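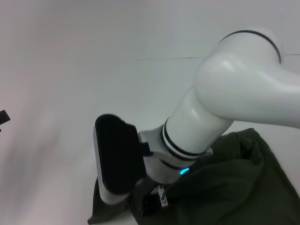

24th June

Creator request triage, third pass. Source is the shared inbox export for the Garrido property, March onward. Trinidad cleaned the duplicates before I got it. After cleaning: 1003 messages tagged "collab", "hosted stay" or "media rate". Joaquín's tagging script still throws wedding photographers into "collab". Left them in for now and flagged them in column F.

Setup. Same scoring sheet as last time, with two changes. Follower count is dropped as a scored field and kept only for reference. Added a field for whether the sender names travel dates. Brenda argued for this in the last review and the data supports her: messages with dates get answered faster by the front office and are more likely to end in a signed agreement, whatever the size of the account.

Result. 27 requests passed the threshold. Of those, 9 had sent audience location data without being asked. Renato checked the 9 by hand against the public comments on their last posts. 7 looked consistent. The other two claimed a mostly domestic audience, and the comment language does not match that at all. Not proof of anything, but I would want a dashboard export before offering a room.

Reply templates. Version B (short decline, link to the public rate, no apology) went out through Omach. No complaints so far. Version A had a paragraph thanking the sender for their interest in the brand, and people kept reading it as an opening bid. Retire A. Man-sik still has it saved in his drafts and needs to delete it there too.

Problem with Omach: it logs a reply as "opened" when the sender's mail client prefetches images. Open rate is useless for this group. Use click on the rate link instead. Re-ran the sheet with clicks only and the ranking of templates did not change, but the gap is smaller than what I reported in March. Corrected in the notes tab.

Disclosure wording. Two drafts on the table, one from Gonia (the agency) and one from us. Theirs puts the disclosure at the end of the caption. Ours requires it in the first line, before the fold. Keep ours. Trinidad to send the marked-up copy back to Gonia and get a written yes before any room is blocked.

Onon stay. Agreement says one reel and a set of stills, delivered within the month. Reel received, stills not. Renato has chased once. Usage rights in that agreement cover our own channels only - do not pass the reel to the booking partners, even if they ask for it.

To do
- Move wedding photographers out of the tag (Joaquín)
- Second reader for the borderline scores, preferably Brenda, blind to mine
- Ask finance what a blocked room costs us in low season; the sheet still uses rack rate and that overstates it
- Check whether the date field is only picking up people who have already booked flights

Score sheet saved as v3 in the Garrido folder. v2 is locked, please don't edit it.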